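Visit to the Lekota Draw Centre and Ticket Works

Report for members of the Roklow Players' Association

Members of the Association were received in June at the Lekota Draw Centre, where the operator of the Zasunach weekly lottery carries out its draws and prints its paper tickets. The visit was arranged at the invitation of the operator and was led on our side by Ada Fabbri. The party was met at the main entrance by Mpho Cele, head of draw operations, who remained with us until we left.

Visitors are asked to hand in telephones, bags and any tickets for a coming draw before they pass the second door. Lockers are provided. Names are checked against the list sent in beforehand, and members who had changed their booking at a late stage were kept waiting while the list was corrected. We would ask those attending in future to send their full name as it appears on their passport or driving licence.

The draw room

The draw room is smaller than it looks on television. The public seats stand behind a glass screen and are raised on two steps, so that the back row has a fair view. A separate desk is kept for the independent observer, who must sign the draw record before any result is given out. On the day of our visit no draw was due, and Mr Cele was able to take us through the order of events at an unhurried pace.

The ball sets are kept in locked cases in a strongroom along the corridor. There are 8 sets in use. Which one is used is settled by lot shortly before the draw, in front of the observer, and the case is opened only once its seal number has been read aloud and written down. Each set is weighed and measured by an outside body at fixed intervals. A set found to be outside the permitted limits is withdrawn as a whole, and single balls are never replaced.

Members had asked in advance about the practice draws that take place before each live one. Mr Cele confirmed that these are recorded in the same way as the live draw, and that the records are kept and may be inspected on written request. He agreed that the request form is hard to find on the operator's website and undertook to have this looked at.
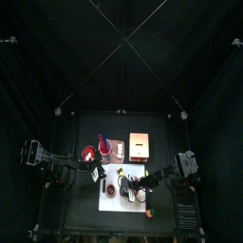 This page was last changed on 16/09/2025.

The ticket works

From the draw room the party crossed the yard to the ticket works, where rolls for shop terminals and the Skidance range of scratch tickets are produced. Ear protection was handed out at the door. The noise made questions difficult, and most were held over until the end.

Scratch tickets are printed in several passes. The prize symbols are laid down first, followed by a sealing layer, the coating that the player scratches away, and finally the coloured design on top. Winning and losing tickets pass along the same line, and the staff who work on it have no means of telling one from the other. The file that sets out where the prizes fall is prepared in another building and reaches the works in coded form.

Samples are taken from every batch and tested in a small room beside the press. The tests are plain ones: tickets are held up to strong light, bent, rubbed, soaked and left in a warm cabinet to see whether the symbols can be made out through the coating. A batch that fails is shredded on site, and the shredding is witnessed. Mrs Fabbri asked how often this happens. The answer given was that figures are reported to the regulator and are not released to visitors. The Association has since written to ask whether a yearly total could be made public.

Prizes and claims

The last part of the visit was held in the claims office. Prizes of up to 100 euros may be paid by any shop with a terminal. Above that sum the player must write or come to the centre in person, and must bring the ticket itself. A photograph of a ticket is not accepted in any case.

Damaged tickets take up a good deal of the office's time – chiefly tickets that have been through the wash. Where the serial number can still be read, the claim can often be settled. Where it cannot, the claim is passed to a panel, and players should expect to wait up to 6 weeks for a reply. Members are reminded to sign the back of a ticket as soon as it is bought and to keep it dry and flat.

Several members raised the matter of syndicates. The operator deals only with the person who presents the ticket and takes no part in disputes between players who have shared the cost. Mr Cele advised that any group playing together should draw up a short written agreement, signed by all, stating who pays what and what happens when a payment is missed. A model form may be had from the Association's office.

Practical matters

The centre is reached by the Lekota bus, which stops 300 metres from the gate. Parking within the grounds is reserved for staff. There is step-free access to the draw room and the claims office, but the walkway in the ticket works can be reached only by stairs, and members unable to use them are offered a recorded talk in the visitor room. Tea and sandwiches were provided.

The Association thanks Mr Cele and his staff for their time. Those wishing to join a second visit should write to Mrs Fabbri at the usual address, stating any dietary or access needs. Places will be given in the order in which letters are received, and members who were unable to attend in June will be considered first.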